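4. Choosing the gripper and the wrist camera for the door task

The door-opening task was the hardest of the ones we set ourselves, and most of the design choices in this report come from it. The simulated kitchen was already built when we joined the project. Our part was to compare two grippers, the Batow and the Rellano, on the same arm and under the same controller, and to decide which one should go forward to the lab tests in December.

Both grippers have two fingers. The Batow has short straight fingers with hard tips. The Rellano has long sloping fingers with a flat pad on each one. Our supervisor, Fabrice Lecomte, suggested that we keep the wrist camera in the same place for both, so that any difference in the results would come from the fingers and not from what the controller could see.

We ran 500 attempts with each gripper. The starting position of the arm was changed a little each time, and an attempt was stopped after 15 seconds if the door was still shut.
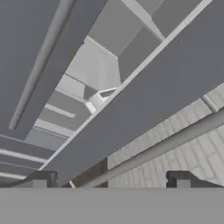
The Batow failed 44 more times than the Rellano. We replayed the failures one by one and sorted them by cause. Most of the Batow failures were slips: the hard tips closed on the handle and then slid along it as the arm pulled back. The Rellano slipped less often, but its longer fingers hit the door panel more when the arm came in at a shallow angle.

The handles are round bars, and this mattered more than we expected. On a flat handle, which we tried early on in a test model, the two grippers did equally well. On a round one the contact area of the Batow is very small and the simulator treats it almost as a point. We tried raising the friction value to make up for this, but then light objects stuck to the fingers in the other tasks, so we put it back.

We also tried three controllers. The first one followed a fixed path and was only used as a baseline. The second, Jutavau, corrected the path from the camera view. The third, Khổng, did the same but also limited the pulling force. Khổng was slower – sometimes the attempt ran out of time with the door half open – but it lost its grip less than the other two. The comparison of the two grippers above was made with Khỏng's force limit switched off.

We chose the Rellano with the Khổng controller for the lab tests. The approach angle still needs work, and the settings we used are listed in Appendix B.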